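Pladau Linen Hire
Folding Room and Cloth Check
Sheet 2449
Checked by: Mercy Koech
Date: 9/15/26
Last full check: April

Mark each line OK, FIX or N/A. Write a comment for every FIX, and for any OK you had to think about. Leave the finished sheet in the tray by the door. The short sheet for daily use is separate and does not replace this one.

FLOOR AND WAY IN

Door opens all the way and stays open on its own
OK

Floor dry, no lint buildup along the walls
FIX
Lint in the corner behind the door again. It was swept while I was there, but it was packed in tight enough that it had clearly been left for a while. Add the corner to the closing list by name. "Sweep floor" is being read as the middle of the floor.

No hangers, clips or bag ties on the floor
OK
One bag tie, picked up.

Path from the shelves to the table clear
OK
Path is clear, but the Jivik delivery bags were stacked close to the edge of it. Move them to the lower shelf when they come in and not at the end of the shift.

Mat lies flat with no curled edge
FIX
Front edge has started to lift. Turn it around for now so the lifted side faces the wall. New mat requested.

Exit sign and the way to it clear
OK

LIGHT AND POWER

Lights all working, no flicker
OK

Enough light to see a stain on a white cloth and a pulled thread on a dark one
OK
I held a white cloth and then a navy one at table height. The navy one is harder. Anyone checking dark cloths should turn the fabric a little so the light comes across it.

Outlet covers in place, no cracks
OK

Cords kept off the floor where people walk
OK

Steamer cord and plug in good shape
FIX
Outer cover of the cord is worn near the handle. No wire showing. I have tagged it and taken it out of use. Use the other steamer until it comes back from Flindia. Please do not take the tag off because it "still works."

Steamer drained after use
OK

Steamer kept well away from finished cloths
OK
Moved since April. Much better where it is.

TABLE

Top clean before the first cloth goes down
OK

No chips, rough spots or sticky residue on the top or edges
OK
Ran a bare hand along all the edges. Then did it again with a scrap of thin lining, which catches on things a hand misses. Nothing caught. Keep the scrap with the clipboard.

Top dry after wiping
FIX
A damp streak was left toward the back. The gray marble pattern hides water, so you have to look at it from low down or use your palm. Wipe with the damp rag, then the dry one. If a cloth picks up moisture there and gets folded, it goes on the shelf that way and comes out smelling.

Table steady, does not rock when leaned on
OK

Nothing stored on the table that does not belong there
OK

Cleaner is the approved one and the bottle is labeled
OK
Label is getting hard to read. Will need a new one soon.

CLOTHS COMING IN

Bags opened on the intake side only
OK

Damp cloths pulled out and hung before anything else
OK
Two hung up when I got there, both dated.

Each cloth checked for pins, toothpicks, candle wax and broken glass before hands go in
FIX
This is the one I want everyone to read. Bags from the Aidoo job were being tipped out and sorted by hand right away. There was a corn holder in one of them. Open the bag, lift the top cloth by a corner and shake it over the bin. Then the next. Gloves are on the hook and they come in more than one size now.

Gloves available and without holes
OK
Threw out one pair.

Count on the bag tag agrees with the order slip
OK
Aidoo slip says 70 and the tags agree.

Stained cloths kept apart from clean returns
OK
The red bin was full, though. Empty it before it gets to the rim. People start leaving things on the floor next to it when it is full.

CLOTH CONDITION

Hems intact all around
FIX
Pulled 6 for repair. Most of them had gone at a corner, where people grab and tug. Put them in the mending box with a clothespin at the bad spot so it can be found again.

Colors even, no bleach marks
OK
On block patterns, check the white blocks next to the blue ones. If blue has run, that is where it shows first. Plain cloths are easier.

Stripes and blocks still square after washing
OK
Some of the cotton ones have pulled to one side. Still usable. If the stripe is so far off the hem that the fold will not sit, put it in the seconds pile and write "skewed" on the tag.

No worn patches
OK
Hold it up to the light. Worn patches tend to be in the middle, and on dark colors they look like shine until you see light coming through.

No leftover tags from other suppliers
OK

SPREADING AND FOLDING

Cloth opened out fully before the first fold
FIX
The large checked and striped cloths are being folded from whatever shape they land in. They come out with one side doubled under and the corner sticking out the back. Open the cloth all the way, find every corner, then start. It takes longer on the first few and about the same after that.

Wrinkles smoothed from the center out
OK
Done well on the plain ones. On patterned cloths people tend to smooth only the side they are standing at. Check the back corners too. Creases collect there and a small ridge will set once the cloth is pressed under others.

Use the pattern as a guide
OK
With the blue, tan and white cloths, the wide blue band is the best line to go by. Get it straight front to back before you touch either side. Then bring the side over and line the blocks up with each other. If the band is bent, whatever you fold over it will be bent too.

Edges lined up before the crease is pressed
FIX
Ragged front edges on a few in the finished stack. Lift the folded part and lay it down again. Pulling at the edge from the side stretches the hem and leaves the rest crooked.

Folded to the right size for the shelf
OK
Size card is taped inside the shelf door. The corner of the card has torn off but the sizes can still be read.

Label side up, hem side to the back
OK

No folding on top of a finished cloth
OK

Large cloths handled without reaching across the full table
FIX
Too much leaning. Walk around to the other side or fold it in stages. I have written this on the sheet before. A sore back from leaning over a table all afternoon is still an injury and should be written in the book like any other.

Breaks taken
OK
Up to 2 hours of folding at a stretch, then do something else. Intake, labels, anything where you are not bent forward.

STACKING AND SHELVES

Stacks below the marked line
OK

Heaviest cloths on the lower shelves
FIX
The long banquet cloths had been put up top again. Brought them down. The top shelf is for napkins and runners only.

Shelves firmly fixed to the wall
OK
Pulled on each one. The middle bracket had a loose screw and I tightened it. Look at it again next time.

Patterned cloths stacked with the same pattern
OK
Mixed stacks slow down picking and people pull from the middle. The tan stripe and the tan check look the same when folded, so read the label.

Stool has rubber feet and is not used as a shelf
OK
There was a stack on it. Moved.

Oldest wash date in front
OK

Shelf liners clean
OK
The second from the bottom will want changing before long.

SHARPS AND SMALL TOOLS

Scissors and seam rippers back in the tin
OK
Seam ripper had no cap. Found the cap under the mending box.

Pins counted out and counted back
N/A
No pinning done in the folding room at present. Pins stay with mending.

Lint rollers have sheets left
OK

FIRST AID AND PAPERWORK

First aid kit in place and sealed
OK
Burn gel is present and in date. Bandages are low.

Injury book on its hook with a pen that writes
FIX
Book was there, pen was not. Tied one on.

Fire extinguisher in place, gauge in the green
OK

Emergency numbers posted and readable
OK

New starters signed for this room
OK

TO DO BEFORE THE NEXT CHECK

Replace mat.
Send steamer to Flindia and keep the receipt with this sheet.
Add "corner behind door" to the closing list.
Talk through bag opening and sharps with everyone who does intake, including people who only cover now and then.
Move banquet cloths for good and put a label on the lower shelf.
New label for the cleaner bottle.
Restock bandages.

NOTE ON THE LARGE CHECKED CLOTHS

Several people asked how far along a cloth should be before you stop and redo it. My answer is early. If one side is still skewed while the other is lying fairly flat, there is no need to shake out the whole thing. Leave the good side where it is. Take hold of the bad side at the back, ease it out until the strips run the right way again, then work toward the front.
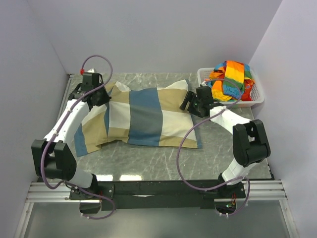 Once both ends are flat, check the corners at the back one more time and make the first fold. If it still will not sit square, tag it "skewed" and put it with the seconds.

Signed: M. Koech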